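`plirico-slots` finds the next plate to pick from a wire rack, using only the wrist camera. It is the perception half of the Linditdale unloading cell; motion lives in `turix-motion` and is documented there. You can run this package without an arm attached, on recorded images, and most of the tests do.

Maintainer: Sunita Pettigrew

## What it does

For each image the package returns a list of plate candidates. Each candidate has:

- a rim curve in image coordinates
- a side (left or right face towards the camera)
- a colour label, used for logging only
- a clearance score between 0 and 1
- a flag, `truncated`, set when the plate runs out of view

The planner takes the candidate with the best clearance score and asks for a closer view if it is truncated. It never grasps a truncated plate. If every candidate is truncated, the arm moves back and looks again.

## Install

```
pip install -e .
plirico-slots check
```

The `check` command loads the weights, reads the camera calibration and exits. It needs Python 3 and a calibration file in `config/wrist.yaml`. If you have changed the camera mount, even by loosening it and doing it up again, redo the calibration first. An old file will load without complaint and put every rim in the wrong place.

## Views from the wrist

The camera sits close to the gripper, so a finger is visible in most images. We mask it with a fixed polygon, stored in the same calibration file. The mask is drawn slightly larger than the finger to allow for flex. Anything behind it is treated as unknown and scores nothing.

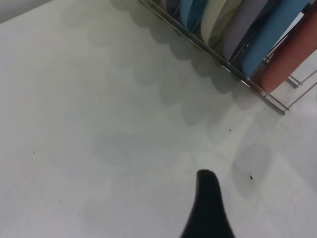 *Approach view of the wire rack on the white table, plates on edge, gripper finger at bottom centre.*

Views like this one gave the old detector trouble in two places. The shadow on the table has the same scalloped outline as the plates, and a detector working from edges alone will fit rims to it. The cream plate is also close in tone to the table, so its lower edge is weaker than that of the terracotta one at the right. The current model is trained with shadow regions labelled as their own class, and rims are only accepted if they meet a rack wire or the top of the image.

Small dark specks on the table are dropped by the minimum area filter. Do not lower `min_area` to pick up thin rims; use `rim_gain` instead.

## Settings

| Name | Default | Notes |
|---|---|---|
| `min_area` | 2013 | pixels, full-size image |
| `rim_gain` | 2 | raise for pale plates |
| `history` | 3 | images to agree before a candidate is sent |
| `settle` | 12 | images skipped after the arm stops |
| `shadow_class` | on | turn off only with the old weights |

`history` and `settle` interact. With both at their defaults the first candidate arrives after a short pause, and people sometimes take this for a hang. The log line `waiting for agreement` means it is still working.

## Data

Training images are in the `cavalcanti` bucket, sorted by session. Each session folder holds the images, the joint positions and a label file. Labels are polygons for plate, wire, shadow, finger and table. Wires were labelled as lines and widened by script, so they can be a little fat where two cross.

The images cover one type of rack and flat, round plates. There are no bowls, no cups and no glass. Lighting is whatever the room had at the time, and the shadows vary a good deal between sessions. The test split is made by session so that near-identical views don't end up on both sides.

## Known problems

- Colour labels drift under warm light. Grey and lavender swap often. Don't use them to choose a plate.
- Two plates in one slot are reported as a single plate with a thick rim.
- The clearance score takes no account of the rack legs. The planner keeps its own model of those, and the two can disagree after the rack is moved by hand.
- `replay` ignores `settle`, so timings from recorded sessions look better than they do on the arm.

## Changes

April: shadow class added, old edge detector moved to `legacy/`. Label files from before this need `tools/add_shadow.py` run over them, and the script writes in place, so take a copy.

Please include the session name and the calibration file with any bug report.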